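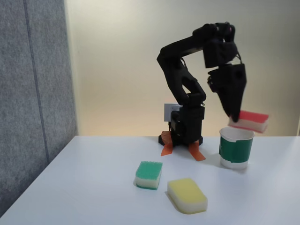

Week 4: Starting Over, Mixed Feelings

Reading for Thursday — Mateck, ch. 2 up to p. 169. Skip the appendix. Bring the journal.

Recap from last week
Habits = what we do without deciding. Change interrupts that, so even good change is tiring. Remember the moving house exercise.

Main points
- Wanting a change and dreading it at the same time. Normal. Mateck calls this "the double pull."
- Loss inside gain. New city, old friends further off. People skip the loss part and then wonder why theyre flat in month two.
- Expectation gap: the picture in your head vs. an ordinary Tuesday. Write the picture down BEFORE you start, compare later.
- Small beginnings count too (new route to work, new haircut, first night of a class).

Prolus worksheet, side A
List 4 beginnings from your own life. For each: what you hoped, what you feared, what you left behind. One line each is fine. Don't fix anything yet.

Side B is for home. Pick the one that still bugs you and write 300 words, to yourself, as you were then. Not graded for spelling, obviosly.

Discussion in pairs
Which fear came true? Did it matter as much as you thought? Swap after ten minutes — listener takes no notes.

Terms to know
double pull, expectation gap, honeymoon dip, carried habit (see p. 238, the short box, we won't cover it in class)

Journals due at the start of the next session. Paper or typed, both ok. Late ones go in the tray outside the Dreßler room.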